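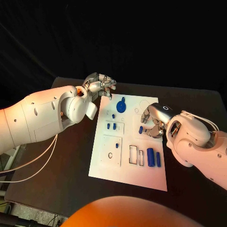
Tukameck library to stay open later

Feb 12, 2025 — The Tukameck public library will stay open until 8 p.m. on weeknights starting next month, the town said. The branch has closed at 5:30 since a round of budget cuts.

In a December survey, 1,839 residents answered questions about library hours, and evening access was the top request. The longer schedule adds 56 hours a month — most of them covered by current staff.

Saturday hours will not change. The Guimarães Street parking lot will be free after 5 p.m. for library visitors.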